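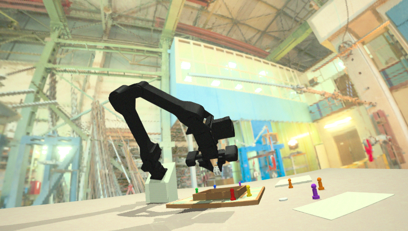
## Plelora Tabletop Arm: can it do chores yet?

Some of them, yes! Plelora is Trirkano's simulated workcell for small, fiddly jobs, and game night is our favorite one. The arm holds a die between its fingertips over the board, with a low-walled wooden tray underneath to roll into. Pawns go on the board and beside it, so there's plenty to bump into (and plenty to pick up afterward).

Razia Shaikh built the task set, and she keeps finding new ways to make tidying up harder. We love it.

**What you get**

- Arm, gripper and industrial hall scene
- 14 tabletop tasks, from rolling a die to putting pawns away
- 400 starting layouts

**Where it stands**

Picking up a die is in good shape. Clearing a whole board still takes patience, and folding laundry is a long way off. Silvana Lopes is working on cutlery sorting for the June release.

Part no. 1052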